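I keep a list of house rules taped inside the door of the parts cabinet at work. It started as one sticky note, then it became a page, and then Nathalie Peeters typed it up and laminated it, which made it feel terribly official. A few of you asked to see it after my last post about setting up the kitting cell, so I'm finally writing it out (with all the grumbling that goes along with it).

Quick catch-up if you're new. I work on a two-arm kitting bench at Trutow. The arms pick small parts out of yellow bins and put them on a tray in the middle, so the person building the unit gets everything together. Solenoids, round circuit boards, wire harnesses. It's a small job on paper. It has eaten most of my spring!

Boards first, because they're where I've made my worst mistakes.

The rule is boards flat on the bottom of the bin, never stacked. I used to think of stacking as a harmless way to save space. Then in April I pulled a board with a bent connector header out from under another one, and I had to go tell Frans Declercq, who was very nice about it in a way that made me feel worse. These boards have big capacitors and terminal blocks sticking up all over them, so one resting on another is always resting on something you care about.

The second board rule is that we teach grip points by the edge. Fingers never close on a capacitor, even when it looks like such a handy little post to grab. And before each shift somebody looks at the fingertips themselves. Scratches are fine, but a burr you can feel with a fingernail means the finger comes off and gets dressed or swapped.

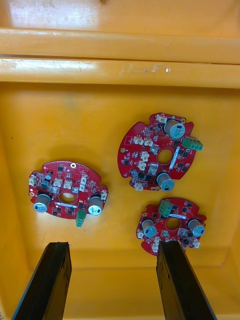

Three boards, all flat on the floor of the bin.

Grounding applies to everyone, by the way. Wrist strap on before your hand goes into the board bin, even if you're "just nudging one." I have heard that sentence so many times – mostly from me.

Now the cables and the arms. Our old rule said to keep the cable clear of the work area, and Jaxon Doucette pointed out that this means nothing unless you say when you check it. He's right, so now it says: run the arm slowly through its whole program with the center tray in place, and watch the cable, not the tool. If it drags on a bin or catches on the tray rim, stop and re-dress it. Do this again after any change to the program. Yes, even a tiny one.

There's also the matter of hands. With two arms sharing a table, you can be watching one and forget the other is sitting there on the far side. So you don't reach in to fix a crooked part until both are stopped, and you say "both stopped" out loud. I felt silly for the first week and now I say it when I'm home alone with the blender.

Oh, and white paper goes in the bottom of the steel tray. Shiny metal gave our camera fits, and parts stand out so much better on a plain sheet. Change it when it gets grubby.
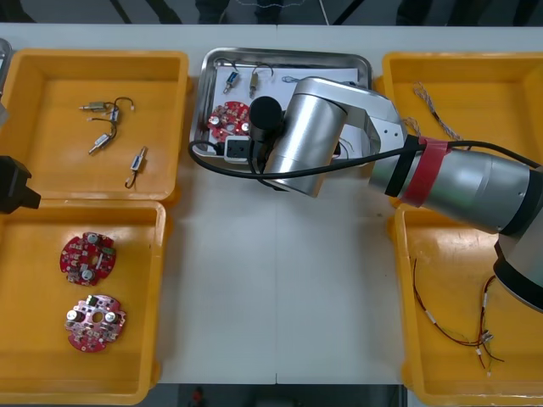
The bin rules

One kind of part per bin. I know, I know, everybody says that. But the two harness types are where it goes wrong, because at the end of a long day a harness is a harness. Ours live on the same side of the table, braided ones in one bin and the thinner colored ones in the other, and they stay that way from setup to teardown.

Harnesses also get laid out with their ends showing as much as you can manage. Don't drop them in as a clump. Ineke Vandenberghe has a lovely knack for this and I do not, so mine take twice as long and still look like spaghetti.

Before a run starts, the center tray has nothing in it except the paper. Leftovers go back in their own bins first. I'd skip nearly any other rule on the page before I skipped this one, after a leftover solenoid from one kit rode along into the next and cost Amber Leemans 13 minutes of recounting.

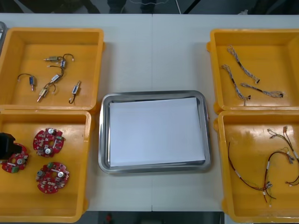 Solenoids and boards on the left, harnesses on the right, clean paper in the center tray.

The laminated page has nine rules on it now and I've given you most of them. The others are about labeling and who gets to change the speed settings (Frans, and only Frans). I'd like to get it down to seven, but every time I try to cut one, something happens that week and it goes right back on.

If your shop has a rule for harnesses that works better than ours, please leave it in the comments. I'll read it out to Ineke over coffee and report back on what she thinks.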